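How to Get a Set of T-Handle Hex Keys Back in Order

I have a weakness for T-handles. They feel great in the hand, and they take up a ridiculous amount of table when they're not put away (those handles!). My set used to live in whatever bin was closest, and I'd dig for the right size every single time. So now I do a ten-minute sort at the end of a project, and it goes like this.

Clear out the bin first and get all the keys lying on the same side of the table, handles together. Then set the stand down flat next to them and start filling holes. 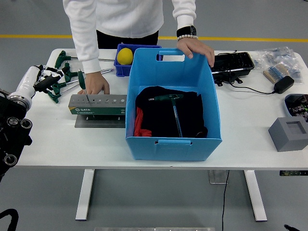 One key into the stand, bin still close by.

I go by size, smallest first – if a shaft wobbles, it's in the wrong hole, so move it down one. Don't force a tight one either. Wipe each shaft with a dry rag as you go, especially if you keep yours in a garage like I do.
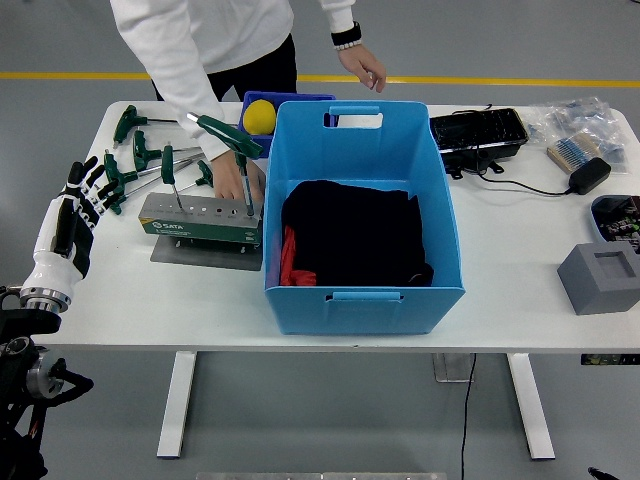 Once the stand is full, check the bin one more time. Shake out any cloths, too! I once ordered a replacement key from Hillico (part 3089, if you're curious) and found the old one wrapped up in a rag in March.

Last thing: pick a spot for the stand and leave it there. Mine sits on the shelf over the vise, right where I can grab it.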